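What I Learned From Calling the Non-Emergency Line

A little after 2 in the morning in July, somebody broke the back window of my neighbor's car and took a gym bag and a phone charger. I heard the glass. I lay there for a minute trying to decide if it was a bottle, then got up and looked out from the kitchen and saw one person walking toward Gamage Street at a normal pace, carrying something. By the time I had shoes on, the street was clear.

I have lived on this block in Uva for seven years and had never called the police about anything. I didn't know which number to use. I'm writing down how it went, mostly so that other people on the street have it in one place.

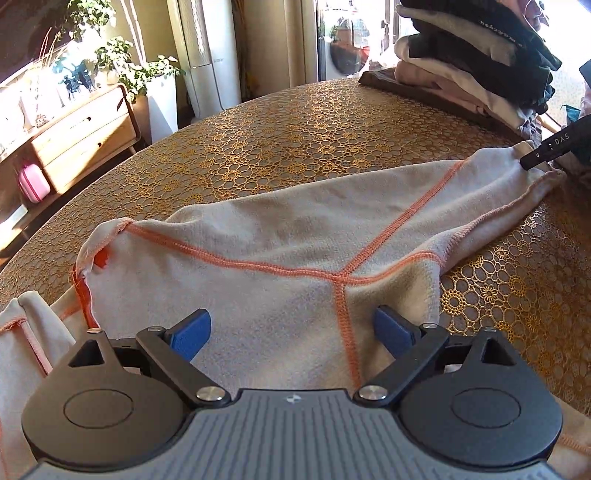

6 min read

The first thing I did was look up the non-emergency number on my phone, and that took longer than it should have. The city website has it at the bottom of a page about noise permits. I called, got a recording, pressed 2, and waited 26 minutes. The person who answered was polite. She asked if anyone was hurt, if the person was still there, and if I could describe them. I said dark jacket, medium height, walking east. She asked if the car was mine. I said no, and she told me the owner would have to file the report, but that she could log what I saw.

She also said that if I had called while the person was still in sight, it should have gone to 911. I had assumed that 911 was only for somebody being hurt. A break-in that is happening right now counts. One that is over, with nobody around, goes to the other line.

I knocked on Nives Caputo's door at 7, when I saw her kitchen light come on. She had slept through all of it. She filed online before work, sitting in the passenger seat with the door open because the back seat was covered in glass. The form asked for the license plate, the time, a list of what was taken, and what each thing was worth. She put the bag at $40 and the charger at $15. The window turned out to be the expensive part, and the form has a separate box for damage that is easy to miss. She missed it and had to send a correction.

The report number arrived by email that afternoon. An officer called her two days later. He asked if she had video, and she didn't. He asked if I had video, and I didn't either. He took my name and number, and I haven't heard from him.

After that I started asking around. Raili Koskela across the street had her truck gone through in the spring and never reported it. Tyyne Huttunen lost a bike off her porch and didn't report that either. Both of them said the same thing, that it wasn't worth the time for what was taken. I understand that. I would probably have said it too. But when I went to the precinct's monthly meeting and looked at the map they hand out, our block had one dot on it, and that dot was Nives.

The map is how they decide where the overnight car goes. The sergeant was direct about this. The precinct had 1,243 reports of theft from vehicles in the past year, and the overnight patrol follows the clusters. A block with one report isn't a cluster. He didn't say it in a scolding way. He said the online form is there for small things and they would like people to use it.

I asked whether it was too late for the older ones. He said a theft can still be filed months later, as long as you can give a date or a range of dates. Raili did hers the next evening. Tyyne is still looking for the serial number of the bike, although the form will take it without one.
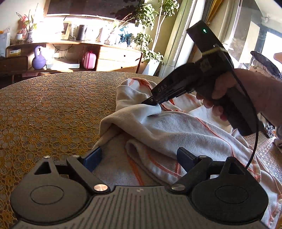
Do you need to own the car to report a break-in?
Anyone can call and have what they saw logged, but the theft report itself has to come from the owner or the registered driver.

The other topic at the meeting was cameras. A company called Gisiteck has been leaving flyers on our street for a doorbell camera with a monthly plan, and several people wanted to know if the police recommend it. The sergeant said they don't recommend brands. What they do have is a voluntary list. You give your address and say which direction your camera points, and if something happens nearby an officer can call and ask you for the footage. Being on the list doesn't give them access to anything. You can say no when they call. You can take yourself off.

I had mixed feelings about that and still do. I don't love the idea of a camera on every porch, recording everybody who walks a dog. On the other hand, I was the only witness to a break-in, and all I had to offer was a dark jacket. Over 800 homes are on the list for the precinct, and none of them are on our block.

In the end I bought a basic camera with no monthly plan. It saves to a card, and I pointed it at my own driveway and the strip of curb in front. It took an afternoon to put up, mainly because the first spot I picked looked straight into the streetlight and the picture was useless after dark. Moving it two feet to the left fixed that. The clock on it was also off by an hour, and I only noticed later in the week. If you have one of these, check the clock. The officer at the meeting said the wrong time is the most common problem they run into with home video.

A few practical things, in no special order.

Save the non-emergency number in your phone now. Ours is printed on the back of the water bill, and I had been throwing it out every month.

If you see somebody, try to notice shoes and whatever they're carrying. The call taker asked me about shoes twice. I hadn't looked.

Don't clean up the glass before you take pictures. Nives took hers with her phone in about a minute and the insurance company asked for them right away. Her deductible was higher than the cost of the window, so the pictures didn't matter much to her, but they might to you.

Niroto Glass came out to the house the next morning. They vacuumed the back seat, but she was still finding bits of glass in the seat belt buckle a week later.

Write down the report number somewhere other than your email. You need it every time you call.

I also put a note through the doors on both sides of the street with the number, the web address for the form, and the date of the next meeting. That was a little uncomfortable. I'm not a person who puts notes through doors. Most people said nothing, and one neighbor thought I was selling something. 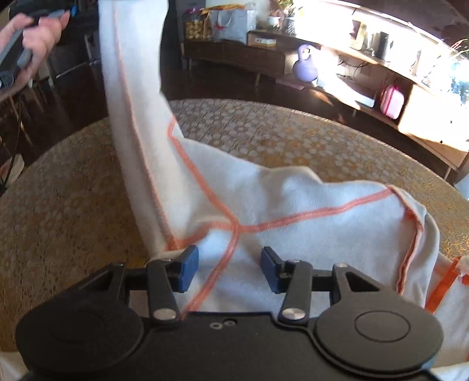
Aatos Seppälä wrote back the same night to say that his car had been opened twice since winter and that he'd stopped locking it, figuring an unlocked door was cheaper than a window. He wanted to know if that would be held against him on the form.

I asked at the next meeting. The form does ask whether the vehicle was locked, and the sergeant said it's only there so they can keep track of how people are getting in. It doesn't change whether the report is taken. Insurance may be a different matter, and he told people to check their own policy. Aatos filed both.

Ritva Lappalainen, who has been on the block longer than any of us, told me there used to be a phone tree here in the days before cell phones. You called two people and they each called two people. She still has the sheet in a drawer, with half the names crossed out. She offered to start a new one, and we settled on a group text that is only for things happening on the street. So far it has been used for a loose dog and a water main.

The August map comes out at the next meeting. I'll post it here if they let me take a copy home.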